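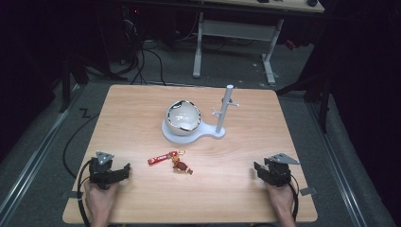
Olaia Montoya
Front Desk and Lost Property Officer, Girkness House

Keys and small belongings: frequently asked questions

Where are keys kept at the front desk?
Keys in current use are placed on the table at reception, next to the white stand with the bowl. The key ring with the red tag and the small brown and orange charm is one of those held at present. All other keys are stored in the Clallow cabinet behind the office door.

Who may borrow a key?
Any tenant of the Ninora or Arain wings who is named on the current room agreement. Visitors must be accompanied by a tenant, who signs on their behalf.

How long may a key be kept?
Keys are lent for up to 4 hours. If a longer period is required, please speak to the desk before 5 p.m. on the same day. Keys may not be kept overnight.

May I add my own tag or charm to a key ring?
Yes, provided that the original tag is left in place and its lettering remains legible. Charms should be small enough to fit in a coat pocket. Girkness House does not accept responsibility for the loss of decorative items.

I have found a set of keys. What should I do?
Please hand them in at reception and state where they were found. Do not leave them in the bowl or on the table when the desk is unattended. A short entry will be made in the lost property book.

How do I claim something I have lost?
You will be asked to describe the item before it is shown to you. For keys, the colour of the tag and any attached ornament are normally sufficient. A signature is required on collection.

What happens to items that are not claimed?
Unclaimed property is reviewed in March. Room keys are returned to the cabinet and personal items are held for a further 2 months.

Is there a charge for a replacement key?
A charge applies to the second and any later replacement within one tenancy. The current rate is displayed at reception.

When is the desk open?
The desk opens at 10 a.m. on Monday and at 9 a.m. on other working days.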